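Workshop notebook, Purves site
July 2019

Entry concerns the urn and casket finishing bench, and the price list request from the Lekmont branch.

Lekmont has asked again for an itemised price for every coffin and urn held in stock, so that the branch may show it to families before the arrangement meeting. Ravindra Rathore has agreed to this in principle. The list used at the front office dates from before the Buvar range was taken on and should not be copied out to anyone. A corrected list is to be drawn up from the stock book, with handles, linings and nameplates shown on separate lines.

Stock book checked on Thursday against the shelves. Plain veneered coffins agree with the book. Ash urns do not: the book gives 162 and the shelf count was lower by nine. Six of these were found on a delivery note for Lekmont which had been signed but not entered. The remaining three are not accounted for. T. Tesfamariam to ask the driver.

Nameplates. The engraver has moved to a longer turnaround and the two-day promise printed in our leaflet can no longer be kept. Leaflet to be withdrawn from the counter until reworded. Existing orders stand.

Linings. The new cotton lining from Prukero was fitted to two coffins for trial. The side panels sit well. The foot panel is short and needed an extra row of staples, which show when the lid is off. Not acceptable for a viewing. Sample returned with a note asking for a deeper foot panel at the same price. Until a reply is received the old lining is to be used throughout, including for orders where the new one has been quoted, and the family is to be charged the lower figure of the two.

Cost of a basic funeral. Figures were requested by the office for the half-year statement. Our own materials for the simplest coffin, lined and fitted with a plate, come to 400 at cost. The branch has been quoting 792 to families for the same item, to include preparation and delivery to the chapel. The difference is mostly labour and transport, but this is not explained anywhere on the paperwork. R. Rathore considers that it should be. I agree. A single sentence beneath the price would do.

Ownership notice. All three branches trade under their old family names, and the notice stating that they belong to one company is at present displayed only at Purves. It is to go on the door and on the first page of the price list at each branch. Wording is with the office.
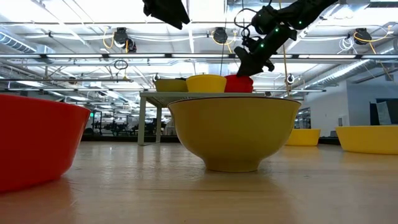
Page last changed: July 2019, T. Tesfamariam

Polish. The water-based polish takes longer to harden than the tin states. Lids finished in the afternoon should not be stacked until the following day. One lid from the June batch was marked by stacking and has been rubbed down and done again. No charge to be passed on.

Handles. Two boxes of the brass-effect handle were received with the wrong length of bolt. Bolts from the old stock fit and may be used up. Supplier informed.

Outstanding:
Driver to be asked about the three urns.
Reply from Prukero on the foot panel.
Leaflet wording, nameplates.
Corrected price list to R. Rathore before anything is sent to Lekmont.
Delivery notes to be entered on the day they are signed. The book is kept in the drawer under the bench telephone and should not leave the workshop.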